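4.2 Cable handling with the Zelorik kit

The second part of our evaluation concerns the two-arm kit sold under the name Zelorik, which was made available to us by Brendedska for the period ending in July. The kit is offered to small workshops that repair or assemble electronic goods in short series. It consists of two arms, two parallel grippers, a head camera and a licence for the Lidora teaching software. We used the kit as delivered and did not change the finger pads or the control settings.

The supplier states that a new task can be taught from 40 demonstrations. We wanted to check this statement for thin cables, because they change their form whenever they are touched and the result of one movement is difficult to foresee. All demonstrations were recorded by two operators, L. Van Leeuwen and F. Żak, of whom only the first had used a similar system before. Each operator received the introduction from the printed manual and 3 practice runs.

The installation took one morning. The mounting plates fitted our table without additional drilling, but the calibration routine stopped at the same step several times and we had to ask Hamann, the regional distributor, for a corrected file. With this file the routine finished normally. We mention the point here as the manual of our version (order code 3151) does not describe it, and a workshop without technical staff would probably lose a day.

In the cable task, the two arms share one working area and both must come near the plug. The distance between the fingers of one gripper and the object held by the other is therefore small (Figure 6). The operators found this more tiring than the lifting tasks of Section 4.1, and both of them asked for a slower speed setting near the table.
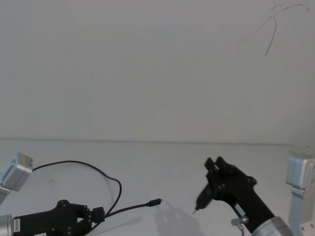

Figure 6. Two-arm work at a cable plug. The right gripper holds a small black device with a pointed tip; the plug lies on the table between the two grippers. Photo: Florian Joly.

The white table gave a good contrast to the black cable, but it also showed the shadows of the grippers. In 14 recordings the software marked a part of the shadow as cable, and these recordings had to be corrected by hand in Lidora. The correction tool is simple to learn. It has however no undo function for more than one step, which both operators criticised.

Concerning the price, we consider the kit acceptable for a workshop which changes its products often. For a single fixed task a cheaper one-arm solution may be enough. The service contract was not part of our evaluation. The grip force over longer use is treated in Section 4.3.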